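**Sunday, late**

What a day! We lost the right-hand gripper four times before lunch and I still came home grinning, because I think we've finally got the fault by the tail.

The job was sorting kitchen bits into the bins: chopsticks in one, ladle and spoons in the next, tongs and spatula still to do. Lovely simple stuff. Then in the middle of run 11 the log filled up with error 3411 and the right side stopped reporting its jaw width. Jolene shouted "Stop!" and I froze, both grippers in hand and a tong still in the right one — good rule, that one, no moving until the log is saved.
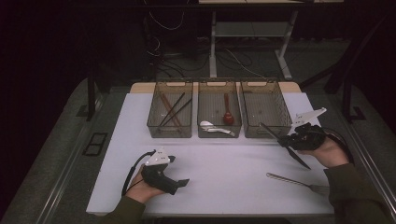
My money was on the cable. Jolene Bolger said marker tracking, and we argued happily over a flask of tea until Noeline Hoani rang from Braston and told us to swap the two leads over and see which side dropped out. So simple! The fault moved to the left with the lead, so I win (and Jolene owes me a bun).

The nasty part is that the software kept the last good number and carried on as if all was well. A real arm fed that would squeeze when it ought to let go. I've written it up for Cultel in capitals.
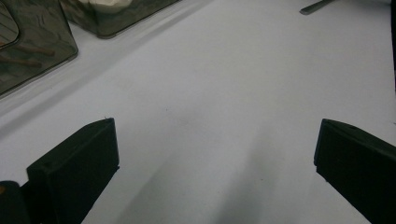

*Jaws wide open over the table, nothing held.*

New lead on order. Must label the bad one tonight, before it creeps back into the drawer.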